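Stores and Small Goods, Fletbridge workshop
Notebook entry, January, morning session
Entered by: Mitali Samarakoon
Read and initialed: Áine Kinsella

Purpose. To continue the sorting of unassigned small goods before the Jestholm shelving is put into service. The register stood at 1,833 lines at the start of the session. Goods with no line in the register are to be laid out, identified where possible, and given a shelf class. No item is to be discarded at this stage.

Location. The green-topped table was used again. The long bench remains reserved for the Triantafyllou order until that work has been signed off. Colleagues are reminded that the table surface marks easily. Metal edges should be kept off it, and nothing should be dragged toward the rim.

Method. As agreed, goods are left in their own packaging and grouped by shape first and by use second. This departs from the procedure written on the inside cover of this notebook, which begins with use. Under that procedure too many articles were placed in "miscellaneous," and the class became unworkable. The inside cover should be amended when the trial is complete. 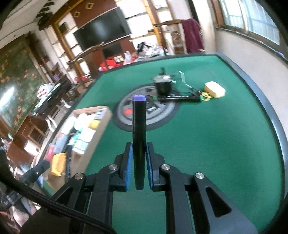
Cardboard box of small goods at left; tube with green bands and the black wires beyond the center.

The open cardboard box is shallow and long enough to lie along the side of the table, which makes it convenient for mixed small packets. Dividers would be useful. I propose that card strips be cut for it from the Stirnonine cartons, which are of a suitable weight and are otherwise going to recycling. Labels should face the open side so that a packet can be read without being lifted out.

The black tube with the green bands is entered provisionally under "long articles." The wires beside it are to be coiled and tied before shelving. If they prove to belong with another article, the two should share one line in the register, with a note in the remarks column. Á.K. has asked that the word "assorted" no longer be used for wires, and I have corrected my earlier entries accordingly.

The marker-like stick with the purple end is entered under "bench sundries," pending a better description. The pale block with rounded corners has not been classed.

10:40. Short break. The label printer was reloaded. The new roll is stated to hold 3,000 labels, which should be sufficient for the present exercise and for the annual relabeling of the drawers. The old roll was returned to the drawer beneath the printer.
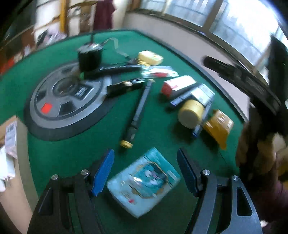
Stores Notebook 2, page 700

The soft teal package with the cartoon-style face goes to "soft packs." Soft packs are not to be stacked under boxes. Last year several were flattened in this way and could not be returned to the supplier, and the correspondence took longer than the goods were worth.

Boxed articles, including the long flat black box and the pale yellow one, will be shelved on their long sides. The packaged item in white and pink, with the red stripe, is to be kept in its clear wrapper until the register line has been written.

The black pot with the metallic rim is too tall for the class in which I first placed it. Moved to "upright containers," bottom shelf. The pale cable is to be recorded separately for the present.

Points outstanding:
Card strips for the long box (M.S.).
Decision on whether small labeled boxes belong with packets or with boxed articles (Á.K. to advise).
Key to the Jestholm cabinet, still held at the front office.
Inside cover of this notebook to be amended.

Remark by Á.K.: Agreed as to shape first. Please use the full class name in the register and not the initials. "S.P." was read as "spare parts" on two lines last month, and both must be rewritten.

Noted. Lines to be rewritten at the next session, before any new goods are laid out. M.S.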